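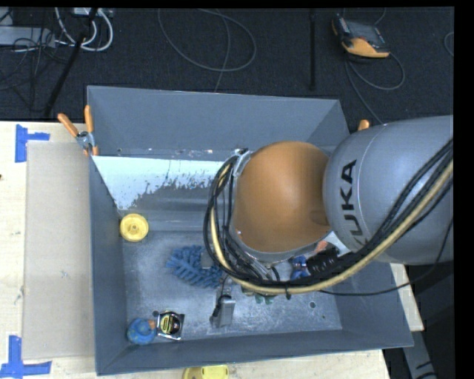

Figure 8. Gray bin on a wooden tabletop.

8 Receiving and Storing Parts Bins

8.1 General

Section 8 applies to all bins delivered to the Brasitz building and entered in the Culus stock program. Staff who have not completed the entry course may read stock records but may not change them.

8.2 Before You Start

Sign in to Culus with your own staff number. Set the site to Brasitz and the store to Main. If the store list is blank, sign out and sign in again.

Note: Records made under the wrong site cannot be moved. They must be canceled and entered a second time.

8.3 Entering a New Bin

1. Place the bin on a level surface and check the walls and base for cracks.

2. Weigh the bin with its contents. Write the weight on the delivery slip.

3. Select New Bin from the Stock menu. The program gives the bin a number.

4. Type the part code from the delivery slip. Codes for Burano parts begin with 34; codes for Tyagi parts begin with a letter.

5. Enter the quantity. The largest quantity accepted for one bin is 2,000. Divide larger deliveries between two or more bins and repeat steps 3 to 5 for each.

6. Print the label and attach it to a short side of the bin, below the rim.

7. Select Save. Wait for the word Stored to appear before you close the window.

Caution: Do not lift a loaded bin by one end. Bins weighing more than 12 kg must be moved by two persons or on a cart.

8.4 Placing Bins on Shelves

1. Read the shelf number on the label.

2. Slide the bin in with the label facing the aisle.

3. Scan the shelf, then the bin. A single tone confirms the match - two tones mean that the shelf is assigned to another part.

Caution: Do not stack open bins. Fit a lid first, and keep stacks on the bottom shelf only.

8.5 Correcting an Entry

Open the bin record, select Amend, and type the new value. A reason must be given in the Remarks box. Changes to the part code require approval by the store supervisor and remain marked Pending until approval is recorded. For canceled bins, see Section 12.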